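Unit 4 notes — standards, marks and who trusts them
May 2025, typed up fast, check against your own

Start from last time: a mark on a product is a promise made by one party so a second party doesnt have to test the thing. Goldsmiths, cloth, butter, paper. Same idea all the way through.

**Early case: Lodness cloth seals**

- 1644 town order. Every bolt measured at the hall, lead seal put on both ends
- short bolts cut in 2 and sold as remnants (big loss for the weaver)
- buyers in Cáceres took sealed cloth unopened, unsealed cloth got unrolled on the dock — slow, annoying, cheaper price
- fake seals turn up almost right away. Fine was 40 shillings, not enough to stop anyone

Key point: the seal said LENGTH and WIDTH. Said nothing on dye. Buyers read it as "good cloth" anyway. We'll call this spillover, it will be on the reading sheet.

**Modern marks**

Three kinds, keep them apart:

1. maker's own declaration (maker says it meets the rules)
2. third-party listing (outside lab tested a sample)
3. performance badge — how well, as opposed to how safe

Often all on one label, small print, side by side. Most people never look. Go home and turn over a charger or a toaster.
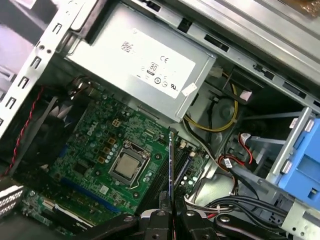

*Fig. 1. Power supply label inside a desktop computer: CE, UL and an "80" efficiency logo together.*

Sort those into the three kinds before section. CE is mostly kind 1, UL is kind 2, the 80 is kind 3. Note "mostly" — some product groups need an outside body for CE too, see handout from March.

**Who pays?**

Lodness: weaver paid per bolt. Today the maker usually pays the lab. Obvious worry, lab wants repeat business. Counter-argument: lab's name is all it has to sell. Venow paper argues this well up to sec. 3, then gets lost in the algebra, skip it.

Drirness dairy co-op tried the other way, buyers' fund paid for the testing. Ran until 2000. Free rider trouble, shops outside the fund just stocked the same butter and quoted the grade.

**For next week**

- read Venow, secs. 1 to 3 only
- one page: pick a mark you own, say what it promises and what people *think* it promises
- bring the cloth order transcripton, we need the clause on remnants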